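Thread: what we found when we mixed hand-held gripper demos with robot demos

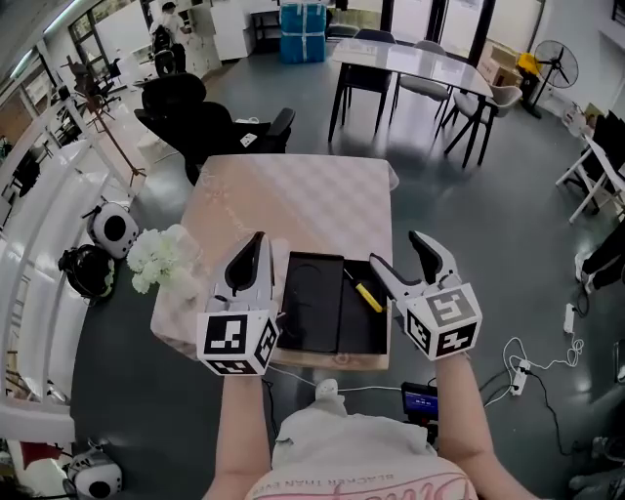 Hand-held grippers with marker cubes, screwdriver and open box on the table.

1/ New results from the Nadcombe project. The question was how much teleoperated robot data you can swap for demos recorded with hand-held grippers before the policy gets worse.

2/ We collected 2,000 hand-held demos and 650 on the arms. Tasks were all tabletop: packing, unpacking, putting tools back in a box.

3/ Gripper pose comes from the coded cubes at the base of each one. We drop any stretch where a cube is lost for more than 17 frames. Shorter gaps get interpolated.

4/ Training on hand-held data alone did poorly on anything needing a firm push. Adding the robot demos fixed most of that, and the gain levelled off well before we'd used all 650.

5/ Colour of the tablecloth mattered more than I'd expected. We rotated 4 cloths in the Cletow set and left one out for testing. Grasping held up, placement got sloppier.

6/ Khurana, our baseline, was trained on robot data only. It's still ahead on tight insertions.

7/ Evach, the filtering code, goes up in December with the labelled failures. Write-up to follow.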